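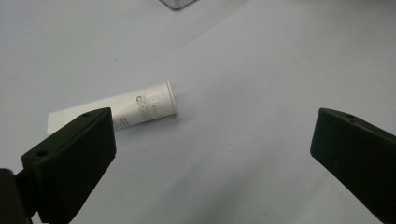

A white squeeze tube of the kind covered by the return scheme.

Squeeze tube returns to start at Rocha pharmacies

5 Jun 2020

Residents of Rocha will be able to hand back used plastic squeeze tubes at four pharmacies from Monday, under a trial run by the town council and recycling company Bralemix.

The trial covers tubes that held hand cream, sunscreen, toothpaste and similar products. Tubes are not accepted in yellow-lid kerbside bins in Rocha and have gone to landfill until now.

Collection boxes will be placed beside the front counter at each pharmacy. Tubes do not need to be cut open or rinsed, but they should be squeezed out as far as possible and have their caps left on. Metal tubes, pump bottles and anything that held prescription medicine will not be taken.

Council waste services manager Majdi Khasawneh said tubes were one of the items residents asked about most often.

"People ring up wanting to know which bin they go in, and we've had to tell them the red one," he said. "They're too small and too light for the sorting line. They fall through with the broken glass and end up spoiling that as well."

Bralemix will empty the boxes every second week and truck the tubes to its plant at Losska, where they will be shredded, washed and pressed into pellets. The pellets are used to make garden edging and cable covers. The company said the plant needed a load of around 2000 kilograms before it could do a run, so tubes from Rocha will be stored and processed together with those from other towns.

The council has set aside money for the trial until the end of November. Mr Khasawneh said staff would then report to councillors on how much had been collected and how much of it was the wrong material.

"If the boxes are full of coffee cups we'll have a problem," he said. "Bralemix can turn a load away if more than 10 per cent of it is rubbish, and we'd be paying to bring it back."

A similar trial in neighbouring Gramus last year was stopped early after boxes were left outside shops overnight and used as general bins. The Rocha boxes will stay indoors and can only be used during pharmacy opening hours.

Because of current distancing rules, customers are asked to drop tubes in the box themselves and not pass them to staff. People who are unwell should keep their tubes at home – the boxes will still be there when they are better, Mr Khasawneh said.

Schools and workplaces that want to save up tubes in bulk can ask the council for a 75-litre bag. Full bags must be taken to the transfer station on Saturday mornings, as the pharmacies do not have room for them. There is no charge for the bags or for drop-off.

A list of the pharmacies taking part is on the council website and will be printed on the back of the next rates notice.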